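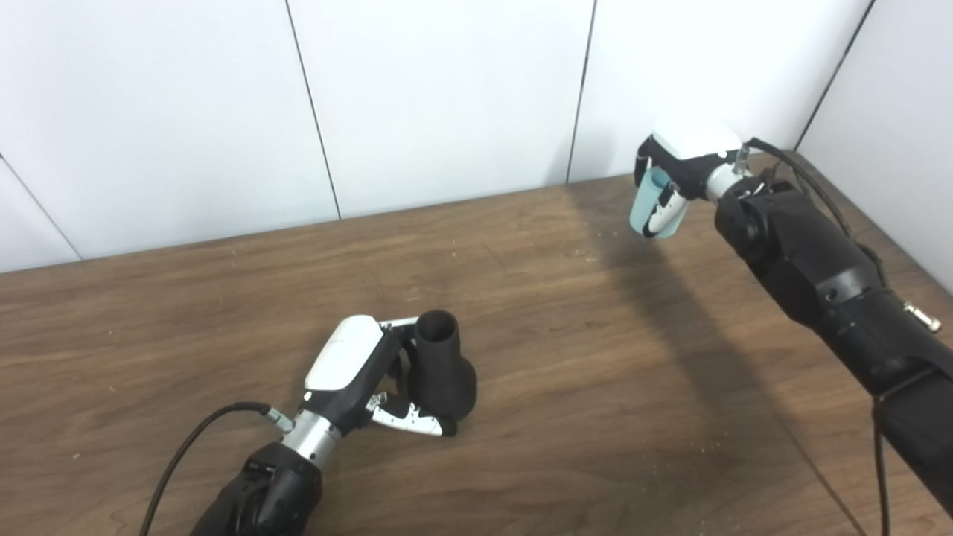

Who decides when a two-armed robot is allowed to handle things people drink from?

At most sites the decision falls to whoever signs the cell's risk assessment, and that person needs more guidance than a force limit. Njål Halvorsen has signed 213 of them. He writes handling rules at Pedach, and his current draft, due for comment in September, runs to 20 pages.

The rules start with the grip. A cup is held by its side, and fingers stay off the rim. Each arm gets its own stop limit, and the pair gets another for the space they share. Cables along the forearm are checked at the start of every shift, with the arm moved slowly through its full reach.

Then come the trials. A new object has to pass 100 lifts in a row before a person may stand at the table. One drop and the count goes back to zero. Mirzaei, which builds grippers, asked for a lower number. Halvorsen kept it.

"People get used to a machine very fast," he says. "The number is there for the second month, when everyone is bored."

Gister, a kitchen supplier, already works to the draft at one site. Its staff wanted the wording on tabletops changed — the first version called for a clean surface and never said what clean meant. The new text sets a wipe-down between batches and leaves old scratches alone.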